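Chapter 3
Songs, Sides and Running Order

A rock album is a set of songs placed in a fixed order. Most listeners never think about that order, but bands and producers can argue over it for weeks. This chapter looks at how the order is chosen and what it does to the way a record is heard.

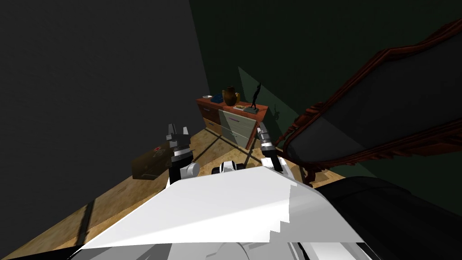
The vinyl LP set the first limits. Each side held up to 56 minutes less than a modern stream allows, and a loud song cut close to the label lost some of its high end. Bands often put a ballad there -- a quiet track suffers less.

Apolline Riviere's first album with the band Letton is our main case. It was recorded in July with two drummers, and the running order changed three times before pressing. Uwe Engelhardt, who produced it, wanted the single first. Riviere wanted it to open side two.
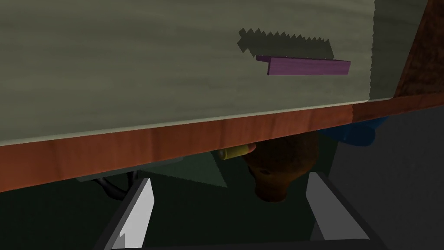

Fig. 3.1 Purple handle on a panel with a wooden edge.

Side two won. The first pressing was 1,023 copies, and reviewers heard the album as two short sets with a break between them. We will compare it with Pimeo, a later record made for CD, where there is no break to plan for.
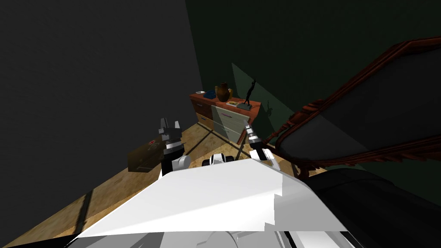 Fig. 3.2 Wooden dresser and the junction of two walls.

Before reading on, play both albums from start to finish. Write down where your attention drops, and keep the list for Section 3.2.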